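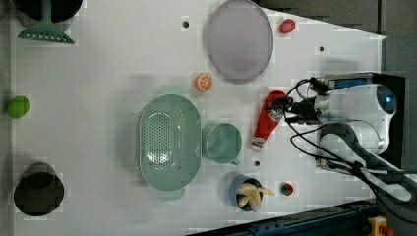

The ketchup bottle in the gripper, with the bananas in their blue cup just below.

I promised a few of you I'd write up the money side of the arm table, and then I kept putting it off, partly from shame at how my first budget looked. It was one line long. It said "arm" and had a number next to it, and I was very pleased with it for an entire evening!

Then Lucero Usuga, who has set up more of these than I have, read it over my shoulder and asked what the arm was going to stand next to, what it was going to hold, and who was paying for the cables. So I started over. The new sheet has a tab for the arm, a tab for the gripper (do get your gripper quoted separately, the prices jump all over the place), and a third tab I called Everything Else, and that third tab came to $3297 before I'd added a single piece of toy fruit.

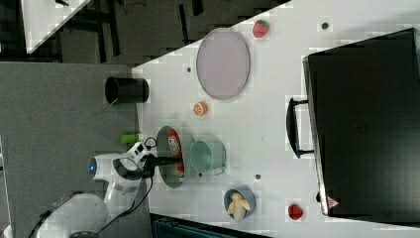 Jollosmont, July

Most of Everything Else is dull. There's the table, the mounting, the emergency stop, and spare gripper fingers, which I had left out completely. Tendgate quoted us 2 weeks on the fingers and Rengifo quoted 5, and Rengifo was cheaper, so I went back and forth on that one for longer than I'd like to admit. We went with Tendgate. I still think about it.

The kitchen things are the fun part, and also the part where I had no plan at all. I'd set aside up to $200 for cups, bowls, plates and play food, and my advice is to keep that as its own line, however silly it looks beside the big numbers. You want some shallow dishes and some deep ones, something with a handle, and something tall and a bit awkward like a bottle. Buy doubles of whatever you like best -- toy strawberries are cheap, and small round things roll away. 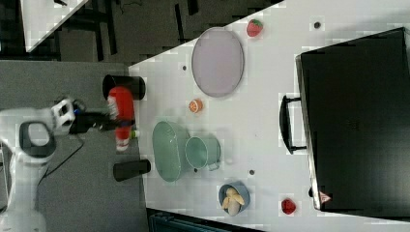 Bottle held at the left edge of the table, between the two black cylinders.

Next on the list is the second table, the one for Lamham, and I'm trying to be more grown-up about it. I've asked for the shipping in writing this time. I've also put in a line for floor space, after I drew our last layout around the tabletop and forgot that the arm, its cables and a person with a coffee all need somewhere to be.

If you have a spreadsheet of your own I'd love to see it, especially the embarrassing tabs. Lucero wants a line for training hours, and I haven't worked out what to put in it yet.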